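How to try out a laundry-folding robot before you sign anything

Posted July 17, 2024

Drurkico sells its two-armed folding setup to small hotels as a monthly service, and the sales page makes it sound like hiring a very calm housekeeper. I've read the contract, and I've run the trial at a guesthouse. My advice is to treat the trial as a test you run yourself, because the one they run for you is built to go well.

Before the delivery day

Ask for the price in writing. Ours came to $1705 a month, with a setup charge of $342 that did not come up on the phone. Check whether the setup charge applies again if you move the unit to another floor. In our draft it did.

Pick the room yourself. The sales rep will want a bare room with a big table. Say no and choose a guest room with furniture in it, then measure the gap on each side of the bed. Find your outlets too. Plan on a power strip and more cable than you'd like on the carpet, and decide where people are going to walk.

Choosing the laundry

They bring their own stack of square towels. Put it aside. Make up a pile from your own baskets:

- bath towels that have been through a few hundred washes
- pillowcases, some inside out
- a fitted sheet
- at least one garment with straps or a hood

Drop each piece in a heap. If the operator smooths it out first, the operator has done part of the job, and you should write that down.

Running it

Start with a towel and save the clothes for later. Let the arms finish or give up without help. Use a kitchen timer, and include the time it takes someone to put the next item down. The brochure quotes fold time only.

Clothes are where I'd spend most of the trial. A soft gray piece with dark straps or seams gives the grippers very little that looks like a corner, and both hands can have hold of the cloth without being anywhere useful. 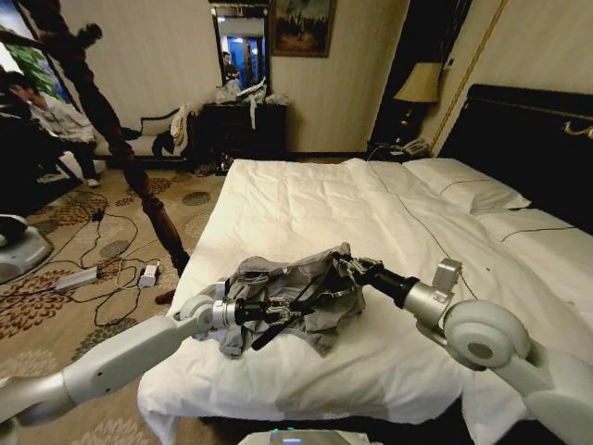

Run the same garment again from a different heap before you form an opinion. One nice fold tells you very little – I'd want to see it repeated after lunch, with one of your own staff at the controls.

Then read the cancellation clause. Ours wanted notice by September for a contract that hadn't started. I sent it back.

Comments (2)

tilav_innkeeper: We had the Curerdale one on trial. Fine on towels, hopeless on fitted sheets. Did yours manage the fitted sheet at all?

backstairs: $1705 buys a lot of hours from a person who can also clean a bathroom.

Related
Roman shelf carts: how to check the brakes
Reading a Tilavside service contract
Do you need a robot vacuum on every floor?

We use cookies to remember your settings. Accept / Manage choices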